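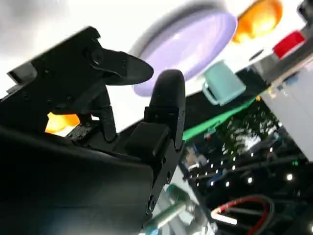 Fig. 1. Two black gripper fingers, small gap between them.

Courses > Writing for Reference > Handouts > Week 3

Print this page | E-mail this page

WEEK 3: HOW AN ENCYCLOPEDIA GETS MADE

Okay, picking up where we ran out of time. I was talking about 1768, when the first parts of the Britannica started coming out in Edinburgh. They sold it in installments! You bought a chunk, took it home, and waited for the next bit of the alphabet. I love this, because it means readers could see the editors changing their minds as they went (A and B get tons of room, and the later letters are squeezed in like coats in a closet).

So, for your own entries. You each have one letter out of the 26, and you get 100 words per entry. Cornel Buzatu asked if the headword counts. It doesn't. Cross-references do, sorry.

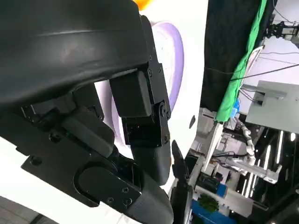
Fig. 2. Black robotic hand and a purple oval ring-shaped dish on a white tabletop.

Please look at the two sample entries on "salt" before you write anything. Adelino Henriques wrote the short one and I think it's terrific. He starts with what the thing is, then where it comes from, and he leaves the fun stories for last. I always want to do it backwards and I have to stop myself.

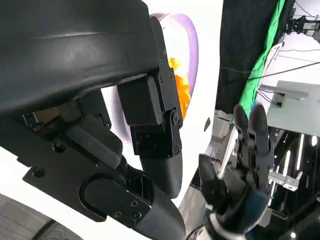 Back to cross-references for a second. Use "see" when the whole entry lives somewhere else, and "see also" when there's just more to read. Mix them up and your reader goes in circles, which happened to me with "gravel" last October.

Drafts go to Tincuța Hodoroagă by noon.

Related handouts
Week 1: Dictionaries and word lists
Week 2: Who gets an entry?
Week 4: Indexes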